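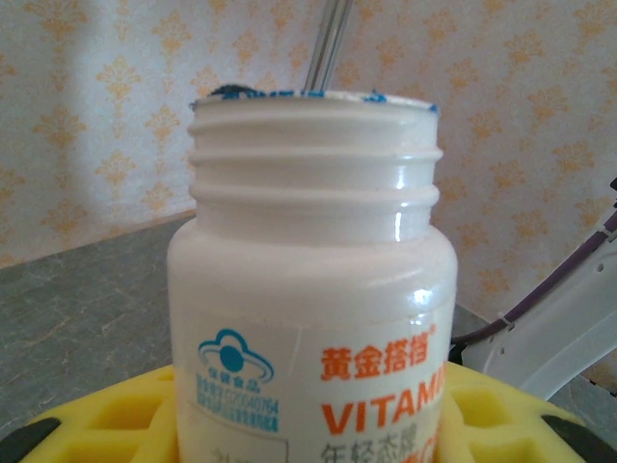

Druma: home workshop arm for opening and closing bottles
Progress report to the Jastlow Small Builds Fund
Second report, covering the period since March

Work done

The arm is mounted and runs from the kitchen counter. The first mount on the workbench flexed too much when the wrist turned, so I moved everything to the house and will leave it there until the end of the grant.

The gripper fingers went through seven versions. The early ones were solid and slid on smooth plastic. The current ones are yellow, with pockets in the face, and they hold a standing bottle without tipping it on most attempts. I kept the test objects to ordinary household packaging, mainly supplement bottles with wide screw caps, which is what the application promised.

I logged 607 grip attempts in the period. Of these, 359 met the standard in the application: bottle held upright, body not dented, released where it was picked up. Most of the failures came in the first weeks with the solid fingers. The log is attached as a spreadsheet, with the finger version in the second column.

Caps are behind schedule. The arm can approach a cap and close on it, but it often starts the turn at a slight angle and the thread binds. I had planned to be finished with this by now.
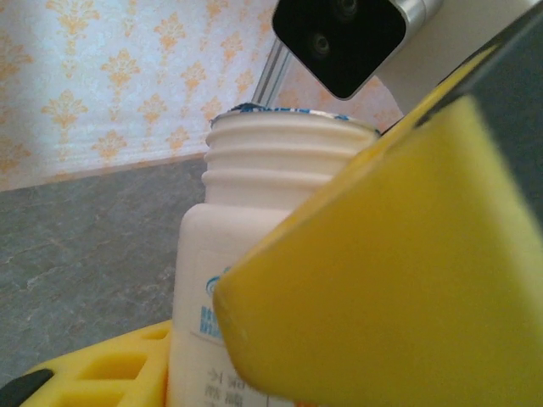 Rodrigo Rebelo asked, after reading the draft, whether the cap work should be dropped and the remaining time spent on making the grip reliable. He thinks a gripper that holds a bottle steady while a person turns the cap with one hand would already be useful, and that the fund would accept it as a result.

I agree with part of that. Holding steady comes first from here on, and I will report it as its own item. I would still like to keep the cap turning in the plan, at a lower priority, until the wrist has been realigned and tested again.

Money

Spending is within the budget. The replacement wrist bearing from Arruda cost more than quoted, and I covered it by not buying the second power supply. There is $208 left in the parts line. I am not asking for more.

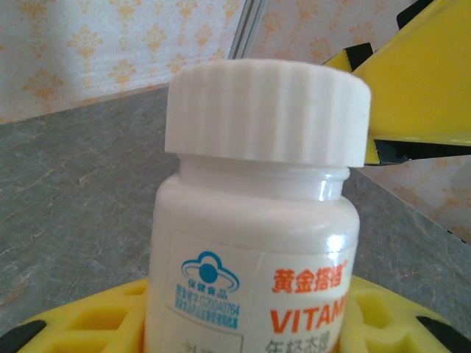
Drutcombe, October 18, 2025

The following was added after the draft went round. The new bearing is in and the wrist no longer has play that I can feel by hand. I have not repeated the cap tests yet. They will be run with the same bottles as before, and the results will go in the final report together with the finger drawings and the parts list.

One request: please confirm whether the drawings should be sent as printable files or as PDFs. The grant letter mentions both.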